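Prandau Play Kitchen Hire: Frequently Asked Questions

Updated August 11, 2024. Short answers, we're in the middle of the summer bookings. If yours isn't here, use the form.

What comes in the market set?
Bamboo board, wicker basket with loop handles, bag of vegetables and odds and ends. Folding table is extra. Knives not included, ever.

Do I have to use your table?
No. Any flat table at kid height. Ours is the white folding one, wipes clean, a bit worn on top. If yours wobbles put the board at the steady end.

How should I lay it out?
Basket at the far end, on the board. Long stuff goes crosswise in front of it, so the cucumber first, then pepper and potato side by side. Leave the near part of the board clear, kids need somewhere to put things down. Board handle hangs over the front edge of the table.

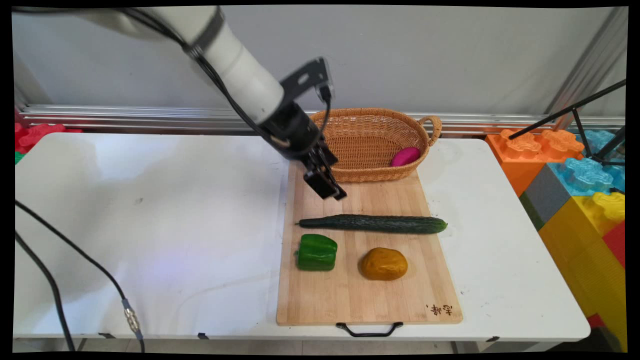
Can we swap vegetables?
Yes. Tell us when you book. The Clillia set is all greens, the Odoi set has more roots. Mixing the two is fine, just dont mix the bags on the way back.

What about the pink egg?
Stays in the basket. It's the "find it" piece for the sorting game. Please check its there before you pack up, we lost 2 in July.

How do I clean the board?
Damp cloth, dry it standing up. No soaking. No dishwasher. Bamboo splits and then we have to charge you.

And the basket?
Shake it out. Soft dry brush if crumbs get in the weave. Don't carry it full by one handle.

How big is the deposit?
$400 for the full kit with table. Back in your account once we've looked everything over. Small marks on the board are fine, that's wear.

Where do I pick up?
Unit 262, Nendunell Yard. Ring the bell and wait, it's a long hallway. Parking out front is for loading only.

Can I keep it an extra day?
Usually. Ask before noon on the day it's due. If somebody else has it booked the anwser is no, sorry.

Do you deliver?
Not right now.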